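Workshop notebook
Sun 22 October

Came in on a Sunday to get the Clirkine off the floor before it grows roots. It's job 1022, the front loader from the Montoya building, and it has been sitting by the door since before I took my days off. The ticket says "loud in spin, clothes wet, sometimes stops." Well, that narrows it down to most of the machine!

First thing I did was spin the drum by hand with the door open and my other palm flat on the rear of the tub. Everybody who brings in a loud front loader has already decided it's bearings, and so had the manager at Montoya, who had looked up the price of a new machine and was halfway to buying it. No rumble. A little brush drag from the motor, belt whisper, nothing gritty. Then I grabbed the inner lip of the drum and pulled up hard against the outer tub, and there was no play I could feel. No rust trail under the pulley either. So bearings are off the list for now, and I'm writing that down because I know I'll doubt myself by tomorrow.

Pushed down on the tub and let go. It should come up and settle. It came up, went down, came up again, went down again, and wobbled off to the left like a boat somebody just stepped out of. So the dampers are shot, or at least the left one is. Laid the machine on its back on the moving blankets (drain it FIRST, I got a shoe full last month) and pulled both. The pins were fine. The left damper slid in and out with one finger, the right one had some grip left but not much. Pair goes in, always a pair. I don't care how good the other one feels. 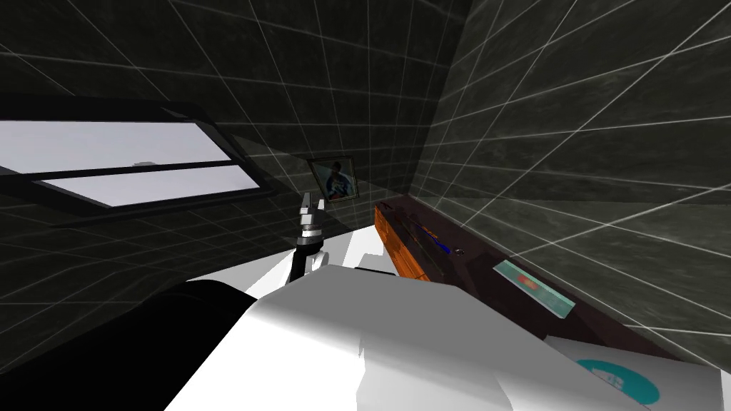

While it was on its back I had a look at the motor, and I'm glad I did. The 445 uses a brushed motor with a tacho on the end, and one of the brushes was worn down to a sliver. The other one was short but usable. Commutator was dark but smooth, no burnt bars, no raised edge. I cleaned it with a strip of fine paper while turning it by hand, blew it out, and wiped everything down with a dry rag. The carbon dust gets into your fingerprints and stays there for the rest of the weekend, so gloves next time (I say this each time).

That worn brush fits the "sometimes stops" part of the complaint pretty well. Brush loses contact, motor drops out, board sees no tacho signal and gives up. It could also explain the wet clothes, if it was quitting before the final spin. But I didn't want to hang all three symptoms on one brush, so I kept going.

Pump filter: one sock, a hair tie, a mess of gray felt and a flat little key that looks like it goes to a mailbox. Bagged the key with the ticket so it goes back to Montoya. The impeller turned in steps the way it should, and the hose from the tub to the pump was clear once I'd squeezed the felt out of the elbow. The drain hose was clear too. I always check that last one by blowing through it, and Yeison Cárdenas always tells me that's disgusting, and he's right, but it's quick.

Parts. Findex had the dampers on the shelf and sent them over with the Friday box. The brushes are another story. They listed a set for the 445, the set arrived, and the holders have the tab on the wrong side. Same carbon, same spring, same length, wrong plastic. I nearly shaved the tab down and used them, and then I thought about a brush holder working loose in spin and taking the commutator with it, and put the knife away. Pulled a good used set out of the donor machine in the back. They're well over half length, and I measured them against a new one to be sure. I've written DONOR BRUSHES on the ticket so the price comes out right. Wrong ones are back in their bag with a note, in the returns bin. Yeison, if you get to the phone before me on Monday, please ask Findex whether the holder is sold by itself.

Put it back together. Damper pins in from the front, push until they click, then pull to make sure they really clicked. The lower motor bolts are a 10 mm socket with the short extension, and you want the belt off before you try it or you'll be fighting it the whole way. Belt looked good, no glazing, ribs all there, so it stayed.

Test one, empty, rinse and spin. Filled, tumbled both ways, drained fast. Went into spin and climbed nicely, very quiet, I was feeling pretty pleased with myself. Then it hit 700 and stayed there. It's supposed to keep climbing for the last part. It just sat at 700 as happy as could be until the timer ran out.

So, thinking on paper. It isn't the dampers, the tub was as steady as I've seen one. It drained fine, and with nothing in the drum there's nothing to be out of balance. Bad tacho? A loose tacho magnet usually gives you wild speed or no speed, not a polite limit. I checked the coil with the meter anyway and the reading was steady, and it stayed steady when I wiggled the connector. Brushes bedding in? Possible, but they weren't sparking much, and I'd expect it to wander a bit.
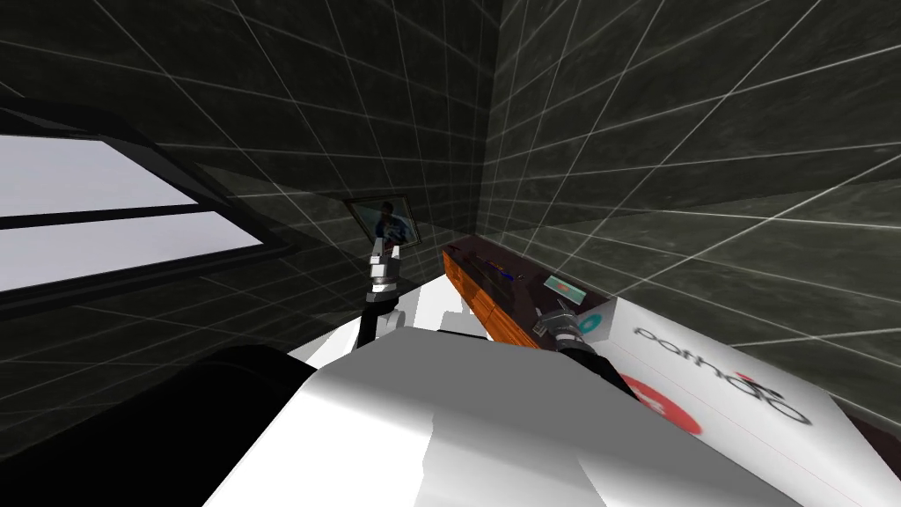
Then I looked at the front panel. The spin selector has a stop between two settings where it feels like it has clicked into place and it hasn't. The pointer says high, the knob is a hair short of high, and the board reads it as the next one down. I turned it back and forth a couple dozen times, gave the contacts a shot of cleaner through the shaft hole, and ran it again. It went straight past 700 and up to full speed. I stood there with my hand on the top like a proud parent.

I think that's the real reason for the wet clothes. People in that building turn the knob to high, it stops short, they get the slow spin, and the laundry comes out heavy. Then they run another spin, and another, on a worn brush and a dead damper, and it bangs around until somebody writes "loud" on a piece of paper and tapes it to the door. I can't prove it, but I like it better than anything else I've got.

Test two, with the old towels in. Quick wash, warm, full spin. No bang on the way up. There was a small shimmy as it passed through the low speeds, which they all do, and then it smoothed out. Towels came out damp and light. No water under the machine. I left a sheet of newspaper under it for the whole cycle and it was dry when I pulled it.

Test three is for tomorrow. I'd like to run the long cotton program from cold, with the towels, with the lid screwed down like it'll be in real life. If the selector acts up again I'll replace the switch and be done with it. Cleaner is fine for a week or two and then sometimes the gunk just moves back in, and I don't want to drive out to Montoya twice for a knob.

Other stuff while I'm here.

The Esel dryer is still waiting. Customer says no heat. I had the back off for a few minutes before lunch, and the thermal fuse is open, but the fuse blew for a reason and I want to see the duct they had it hooked up to before I sell them a fuse. The lint inside the housing was packed up against the heater box. I vacuumed what I could reach. Please don't just pop a fuse in and run it, whoever opens it next! The blower wheel needs to come out, and I think there's a crack in the hub. It has that tick when you turn it slowly.

The good meter is eating batteries again. I've left it with the battery out, so if it looks dead, that's why. The small yellow one is fine for continuity but don't trust it on anything low, it reads high until it warms up.

We're out of the wide hose clamps and almost out of contact cleaner. I used the last of the fine paper on the commutator. Added all of it to the list on the clipboard, along with door seal grease, which I swear I bought and which has walked off somewhere. If it's in your van, Yeison, I'm not mad, I just want it back.

Price for 1022 so far: pair of dampers, donor brushes, labor, no charge for the sock. Don't call Montoya until the cotton cycle has run all the way through. The towels are hanging over the rail by the sink and they'll need to go back in for that one.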